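4. Setting up the simulator for the two-arm sorting task

Ristine Robotics Club, Team Manual
Revised 2019-09-23

This section covers starting the simulator, loading the kitchen room, and checking both arms before a practice run. Complete Section 3 (accounts and controller pairing) first. Teams that skipped pairing will see both arms locked at step 6.

4.1 Before you start

You need a lab workstation, your team login, and a paired set of hand controllers. Laptops may be used for editing scripts but do not have the graphics memory to run the room at full rate.

Close any other copy of the simulator. Two copies on one workstation will write to the same log folder, and the second run overwrites the first.

4.2 Starting the room

1. Log in and open the Valtalo launcher from the desktop.

2. Select your team folder. Do not work in the Shared folder. It is reset every night.

3. From the Room list, choose Kitchen B. Leave Lighting set to Day.

4. In the Objects field, enter 574. This is the seed used for practice and for the first round in February. Any other seed gives a different layout, and scores from it cannot be compared with the club table.

5. Press Load and wait for the status bar to turn green. Loading can take more than 2 minutes the first time. Do not press Load again while the bar is gray.

6. Press Arms On. Both arms move to the ready position, with the grippers forward and the fingers up.

Note: The default view is from the robot's head, looking out over the torso. Use this view for all scored runs. The free camera (F3) is allowed in practice only, and using it sets a flag in the log.

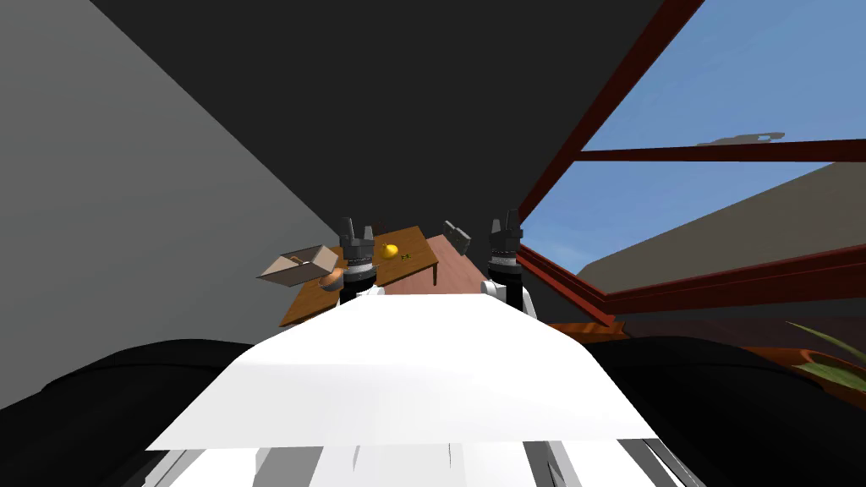

7. Check that the two grippers are level with each other. If one is clearly lower, press Arms Off, wait for the arm to settle, and repeat step 6. If the difference is still there, run the joint zero script described in 4.4.

8. Open and close each gripper once. The left controller must drive the left gripper. If they are crossed, swap them in Settings, Controllers. Do not trade hands and carry on; the log records the controller, and the judges read the log.

9. Press Start Recording, then begin the task.

4.3 Objects and physics

Objects are dropped into the room when it loads and need a moment to come to rest. Until physics is running, an item may hang above a surface or stand at an angle it could not hold. Check the physics indicator at the lower left of the launcher window. If it reads Paused, press P.

Caution: Do not move an arm through an object while physics is paused. When physics restarts, the overlap is resolved all at once and the object is thrown, often off the table. An object on the floor counts as lost for that run.

Small round items roll. Approach them from above with the fingers open wider than the item, and close at low speed. Cartons are best gripped by one wall, with one finger inside the opening and one outside — squeezing across the full width exceeds the finger travel on most of them.

4.4 Joint zero script

1. Press Arms Off.

2. Open a terminal in your team folder and run zero_arms.

3. Wait for the message "17 joints set". A lower number means a controller dropped out. Pair it again (Section 3) and repeat.

4. Press Arms On and return to step 7.

4.5 Ending a run

Press Stop Recording before Arms Off. Logs are saved under your team name and run number. Copy anything you want to keep to the Adeleke drive; the workstations hold only the last 3 runs.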